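Welton Craft Center Opens Turned Bowl Exhibit in November

The Welton Craft Center will open its annual exhibit of turned wooden bowls in November, with 99 pieces by members of the Vedham Woodturners Guild on view in the main gallery. Admission is free, and the doors open at 10 a.m.

The exhibit is limited this year to plain bowls. Entries may not be carved, painted or inlaid, and each must have been turned from a single block. The center received 211 entries, the largest number since the exhibit moved to its present building.

"We asked members to set decoration aside and attend to the rim, the wall and the foot," said Ayana Derese, exhibits manager at the center. "A plain bowl is a hard thing to make well - every uneven curve shows."

The Manurung Prize of $600 will be awarded for the best bowl by a turner in the first five years of practice. A second award of $150, given by Stevus Hardwoods, will go to the piece chosen by visitors. Ballots will be available at the front desk and must be returned before the final afternoon.

Members of the guild will give lathe demonstrations in the lower workshop at 2 p.m. on opening day. Seating is limited, and children under 12 must be accompanied by an adult. Most of the bowls are for sale, but buyers will be asked to leave their purchases on display until the exhibit closes. School groups should contact the front desk to arrange a visit.

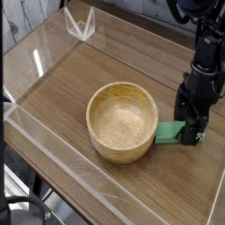

A turned bowl in pale wood, with a thick rounded rim and a flat base.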